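FOR IMMEDIATE RELEASE

Stavley Toy Works Introduces Mellirance, a Shape Set With Nothing to Charge

STAVLEY, 8 May 2019 – Stavley Toy Works today announced Mellirance, a set of colored plastic shape blocks for children who like to sort things and for adults who like to watch things stay sorted for up to a minute. The set goes on sale in August through independent toy shops and the company's own website.

Mellirance makes no sound. It does not connect to the house, the phone or the television. It will not praise a child for picking up a star. Early visitors to the company's stand at the Wibisono Toy Fair asked where the batteries go, and a few of them asked twice.

Stavley has been making toys for 23 years, most of them heavier than they needed to be. The new blocks are lighter, with a fine texture on the surface that gives small hands something to hold on to. Shapes include a star, a cylinder, a hexagon and a crescent moon. The crescent was nearly dropped during development on the grounds that it rolls under sofas. It was kept after children in the test groups refused to give it back.

Sorting, Then Sorting Again

The company tried the blocks with 850 families over one winter. Parents were given a one-page guide suggesting that children group the blocks by color first and by shape second. Children were not given the guide, and it shows in the results. The most popular game was lining everything up and then announcing that one block was "not coming." A close second was handing blocks to a grandparent, one at a time, until the grandparent ran out of hands.

Grown-ups, left alone with the set, sorted by color almost every time. Several asked for a few more minutes.

Color sorting is still the way most people begin, and it is how the set is laid out on the work board at Stavley, a plain piece of maple on top of a blue pegboard table. Nine blocks in three color groups fit on it with room left over for second thoughts. The red star and the red cylinder go side by side, the yellow hexagon stands close by, and the yellow crescent keeps a little distance, as crescents do.

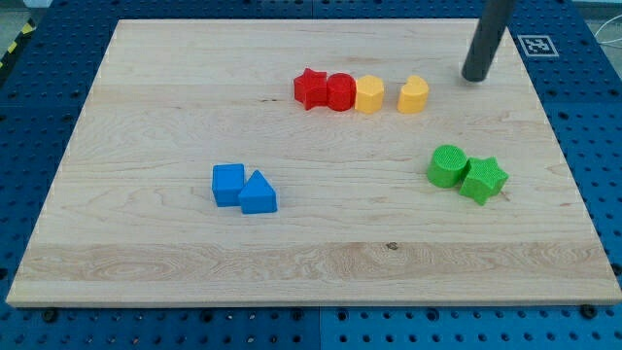 Who Did What

The shapes were drawn in Stavley's own workshop. The packaging is by Stellov, a design studio that proposed a box with a magnetic lid, a ribbon pull and a small poem. Stavley thanked the studio warmly and ordered a cardboard box. It opens at one end, and the blocks fit back inside it in any order, a feature requested by every parent who has ever owned a puzzle tray.

The work board is not included. Mellirance can be used on a table, a rug, a tray or the third stair from the bottom, where most of the test blocks were found.

Availability

The first production run is limited to 2000 sets. Of these, 1651 have been reserved by shops, and the rest will be sold online from the first week of August. Orders are limited to two sets per household. Stavley is aware that some households have three children and wishes them well.

Replacement blocks will be sold singly, by shape and color. The company expects to sell a great many crescents.

About Stavley Toy Works

Stavley Toy Works designs and makes toys for children aged three and up. Its earlier products include a pull-along goose, a stacking tower and a marble run that came with an apology in the instructions. The company is based in Stavley and is open to trade visitors by appointment.

Review sets and further pictures are available to members of the press on request from the Stavley press office. Review sets should be returned complete, moon included.

###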